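Haushaltshinweise für Gastgeber und Reisende
Merkblatt Ferienwohnungen, Abteilung Gästebetreuung Brikside
Stand: 6. Juni 2026

Die nachstehenden Hinweise richten sich an Eigentümer, die ihre Wohnung über Brikside vermieten, sowie an Gäste, die sich länger als eine Woche in einer unserer Unterkünfte aufhalten. Sie ergänzen die Hausordnung und ersetzen diese nicht.

Küche

Vor der ersten Benutzung des Wasserkochers ist dieser einmal mit klarem Wasser aufzukochen und auszugießen. In Orten mit hartem Leitungswasser empfiehlt sich das Entkalken nach jedem Gästewechsel. Hierfür werden 200 ml Essigessenz mit einem Liter kaltem Wasser vermischt und ohne Erhitzen eingefüllt. Nach einer halben Stunde wird die Lösung ausgegossen und das Gerät zweimal gründlich gespült.

Angebrochene Gewürze, Öl und Kaffee früherer Gäste sind bei der Endreinigung zu entfernen. Zulässig bleibt eine Grundausstattung aus Salz, Zucker und Teebeuteln in geschlossenen Dosen. Der Kühlschrank ist auf sieben Grad einzustellen. Steht die Wohnung länger leer, wird er abgeschaltet, ausgewischt und mit leicht geöffneter Tür belassen; ein gefaltetes Geschirrtuch über der Türkante verhindert das Zufallen.

Koffer und Reisetaschen

Koffer gehören auf die Gepäckablage, keinesfalls auf das Bett. Rollen, an denen Sand oder Streugut haftet, lassen sich mit einer alten Zahnbürste reinigen. Haare und Fäden an der Achse werden mit einer Nagelschere durchtrennt und mit der Pinzette herausgezogen. Ein schwergängiger Reißverschluss wird wieder leichtgängig, wenn man die Zähne mit einem Stück trockener Kernseife abreibt. Bei muffigem Geruch genügt es meist, eine Schale Natron über Nacht in den geschlossenen Koffer zu stellen.

Bettwäsche und Handtücher

Die Bettwäsche ist bei 60 Grad zu waschen und vollständig zu trocknen, bevor sie in den Schrank gelegt wird. Weichspüler ist bei Handtüchern nicht zu verwenden. Je Gast sind zwei Handtücher und ein Duschtuch bereitzulegen. Flecken von Sonnencreme werden vor der Wäsche mit Spülmittel eingerieben; chlorhaltige Bleichmittel können hier rostfarbene Verfärbungen hervorrufen.

Bad

Der Duschkopf wird abgeschraubt und über Nacht in verdünnte Zitronensäure gelegt. Silikonfugen sind nach dem Duschen trocken zu wischen. Nach längerem Leerstand sind sämtliche Entnahmestellen zu spülen, Warm- und Kaltwasser getrennt und bei geöffnetem Fenster.

Schlüsselübergabe und Abreise

Die Abreise erfolgt bis 11 Uhr, die Anreise ist ab dem Nachmittag möglich. Fenster sind zu schließen, die Heizkörper auf Frostschutz zu stellen. Der Hausmüll ist getrennt in die Behälter im Hof zu geben, Altglas bitte nicht vor die Wohnungstür. Fundsachen werden bis zu 12 Wochen verwahrt und auf Anfrage gegen Erstattung des Portos nachgesandt.

Die nächste Überarbeitung dieses Merkblatts ist für September vorgesehen. Ergänzungen können über das Kommentarfeld eingereicht werden.

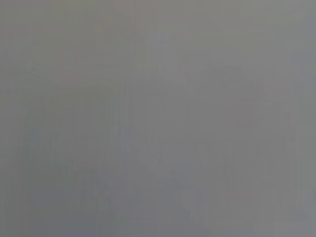 Jolene Hoani
Zum Reißverschluss: Bei meinem Koffer hat Kernseife auf den Metallzähnen kaum etwas bewirkt, mit einer weichen Bleistiftmine lief er sofort wieder. Danach bitte mit einem Tuch nachwischen, sonst färbt es auf helle Kleidung ab. Und könnten Sie im September noch aufnehmen, wie man Sand aus dem Sieb der Waschmaschine bekommt?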